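Cup righting, notebook 2
September
Entry by S. Heiskanen

08:40. Back on the cup task. Open question from the Solmont review: can the Orkik arms reset a table of tipped-over cups with no person helping, and if they can't, which part fails. The review wanted a yes or no on "clears a dining table." I am not going to answer that. Clearing a table is several chores with different failure rates, and righting a cup is one of the small ones. I would like a number for it before anyone schedules dishes.

Task as written on the board: every cup on the table starts on its side, every cup ends upright on its base, none on the floor, tablecloth still where it was. Order is free. Either hand may be used. No time limit for the demonstrations. The robot gets 2 minutes per cup, then the attempt is scored as a fail.

Demonstration set as of this morning: 1122 episodes, hand-held grippers, two hands. I am training on a subset of 500 first to see whether the rest is worth the disk. Subset was drawn at random by session, so sessions are not split between training and holdout. Last time they were split and the holdout score was meaningless.

Layout under study is the dining table one. Five cups down, all toward the far half of the cloth, different lean on each. I went through the opening moments of these episodes before starting the training run, mainly to see how much table is free in front of the hands. Plenty. The near half is clear cloth, so a cup can be dragged toward the operator and stood up there if standing it in place looks awkward.
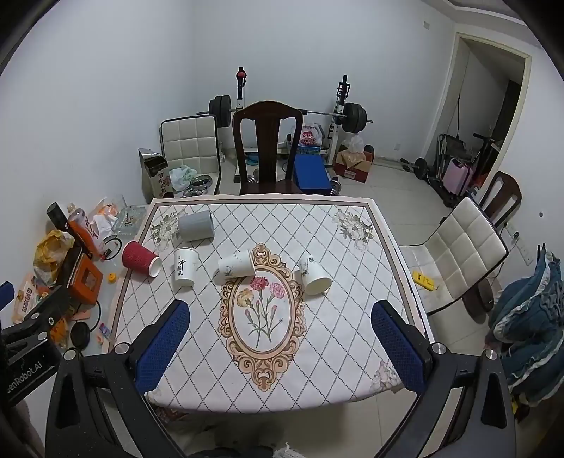
Cups

Going by type, with the grasp I expect for each.

Red ripple cup. Paper, textured wall. Should be the easy one. The pads have something to bite on and the color is far from that of the other cups. On this layout it sits out over the border of the cloth, close to the glass side surface, so the left hand has less room on its outer side than the distance alone suggests.

Plain gray cup. Larger than the others and farthest back. Reach problem first, grasp problem second. I have no wall stiffness for it. Treat as unknown and log the jaw opening at contact.

White cups, three of them, with different prints: black calligraphy down the side, a gray plant drawing, a small dark design. Same grasp for all in principle. The prints matter for the detector, see below.

A cup on its side is a cone and it rolls in an arc. Push on the wide end and it swings around the narrow end. People correct for this without noticing. In the demos that I stepped through slowly, the operator tends to bring the second pad in before the first one touches, so the cup has nowhere to go. The policy trained on last month's data closed one side early and chased the cup. I counted that as a grasp failure at the time. It should have been logged as a timing failure, and I have relabeled those.

Two ways to right a cup once held:

(a) Pads across the wall near the rim, lift, rotate the wrist, lower onto the base. Needs wrist range. Orkik wrist has it in most of the workspace but not at full reach.

(b) Push down on the low side of the base edge and tip the cup up against the cloth with a light pinch. No lift needed. Works for a person. For the arm it depends on knowing the height of the table surface to better than we currently do.

Toivonen's planner prefers (b) whenever the cup is far away, which is exactly where the height error is worst. Turned it off for today. All runs below are (a).

Perception notes, 10:15

White cups on a white cloth are the main trouble, as expected. The cloth print is a dotted lattice with a border, flower bunches at the corners and a large oval medallion with carnations in the middle. Segmentation treats the medallion as an object about as often as it treats the palest cup as part of the cloth. With one of the white cups lying partly over the medallion edge, the mask runs from the cup wall into the scrollwork and the grasp center ends up off the cup.

Tried:
- Raised the depth weight. Helps with the medallion, which is flat. Makes the thin cup rims noisier.
- Masked everything below a fixed height over the table plane. Fixes the flowers completely. Also shaves the bottom off every cup, so the estimated axis comes out too high and the pads close above center. On a cone that squeezes it out downward.
- Fit a cone to whatever survives the mask and take the axis from the fit. Best of the three. Keeping this.

The calligraphy cup did better than the other two whites in every variant. Black strokes along the wall give the fit a direction. The cup with the plant drawing did worst, the print is faint and washes out when exposure drifts.

The clutter on the left is not part of the task but it has to be in the planner. Glass surface beside the cloth: ashtray with butts in it, drinking glass, a bottle, snack packaging, a box, black cable in loops. The cable bothers me more than the glass. The glass shows up badly in depth but it stays in one place, and I can put a conservative box around it. A cable near the edge of the cloth can be hooked by the back of a gripper while the pads are busy with the red cup, and we have no contact sensing on the back of the gripper.

Decision: keep-out volume over the entire glass surface, lower limit set above the bottle. This costs some approach angles for the red cup. Accepting that for now.

Also noted that the demos never touch any of it in the episodes I watched, so the policy has no examples of contact with clutter and no examples of recovering from it. Cloning a careful operator gives a policy that is careful until something slips.

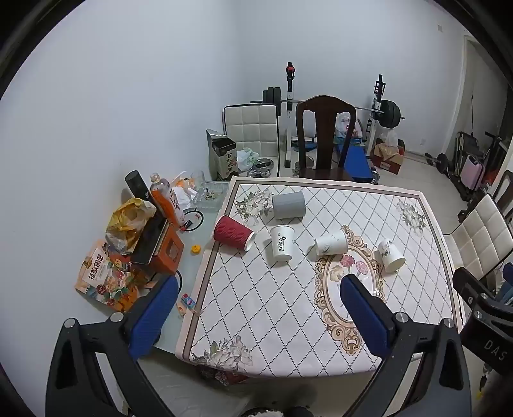
Bench runs, 13:30

Bench set up with the same kinds of cups on a printed cloth. Prints are not identical to the dining table. Box with a glass plate on the left at cloth height for the keep-out test, nothing breakable on it. Ravlow policy, checkpoint from the 500 subset. 10 attempts per cup type, one cup at a time, then the full five.

Single cup, upright at end of attempt:

Ripple cup: 9 of 10. One fail, held too low, cup came up at an angle and fell over on release.
Gray cup: 6 of 10. Three fails at reach limit, wrist could not finish the turn. One missed grasp.
White, calligraphy: 8 of 10. Both fails were release fails.
White, plant drawing: 5 of 10. Four bad masks. One crushed.
White, dark design: 7 of 10. Two bad masks, one release fail.

Full layout, five cups, 10 attempts: 2 complete. Most of the others ended with three or four cups standing. Two were stopped by hand.

The full layout number is lower than the single results would suggest even if you multiply them out generously, and lower by more than I like in one particular way: a cup that has been stood up is now an obstacle. The policy knocked over its own finished cup in four of the attempts. In the demos the operator stands the far ones first and works back. The policy has picked up some of that but not reliably. When the gray cup fails it moves on, stands a nearer cup, and then reaches over it for the gray one again.

Release fails deserve their own line. Paper cups are light and the pads are grippy. On opening, if one pad lets go before the other, the slower pad takes the cup with it. Measured offset between the two sides on the left Orkik gripper is 2 mm at the last part of the opening. That is enough. Right gripper is better. Nearly all of the release fails were left hand.

Crush. One cup only. Force limit was set from the ripple cup, which is stiffer. Lowered it. No further crushing but two slow slips in the warm-up afterward, neither counted.

What a person does that the arm does not, 15:50

Ran a session myself with the hand-held pair to have something to compare against. Notes written directly after.

I touch the cup before I have decided how to hold it. A light contact with one pad tells me which way it will roll, then the second pad arrives where the roll will stop. I did this on every cup without planning it.

I let go in two steps. Loosen, wait, open. The wait is short but it is there in the recording if you look at the opening curve. The policy reproduces the curve but smooths over the pause. Action chunk is long enough that the pause gets averaged away. Shorter chunks near release might bring it back.

I use the cloth. When the cup is nearly upright I let the base edge drag a little and the friction finishes the turn. Then the cloth has moved slightly. Technically that violates "tablecloth still where it was," and I would pass it. The scoring rule needs a tolerance. Have not written one yet.

I nudged one cup clear of its neighbor before grasping it. The nudge was not part of the task description and it is not labeled. If there are many of these in the 1122, they are useful and should be tagged separately.

State of the question

For a single paper cup within easy reach on a plain surface, yes, the arm does the chore, with a supervisor who is bored most of the time. For five tipped cups on a patterned cloth next to somebody's ashtray and cables, no. I would not leave it running in a room with the door closed. A person resets that table in less time than the arm needs for its first grasp, and that gap is mostly planning pauses, so I expect it to shrink. The knocked-over finished cups I don't expect to shrink without new data or an explicit ordering step.

For the Solmont reply: report the single cup figures by type and the full layout figure side by side. Leave out any average over cup types. An average hides the plant-drawing cup, and most households own at least one thing that is white on white.

To do

Train on the full 1122, same checkpoint schedule, same bench. Change nothing else.
Shim or recalibrate the left gripper closing offset, then repeat release-only test.
Far-first ordering as a hard rule for one run. If the full layout number jumps, the policy needs it. If not, look at the elbow path.
Tag nudges and two-step releases in the demos. Start with the dining table sessions.
Ask Toivonen for a version of (b) that estimates table height by touching down first.
Exposure lock on both wrist cameras before anything else tomorrow.
More plant-drawing cups. Down to the last sleeve and one of those is the crushed one.

17:20. Arms parked, left gripper unplugged with tape over the connector. Please leave it that way until the offset is measured again.
S.H.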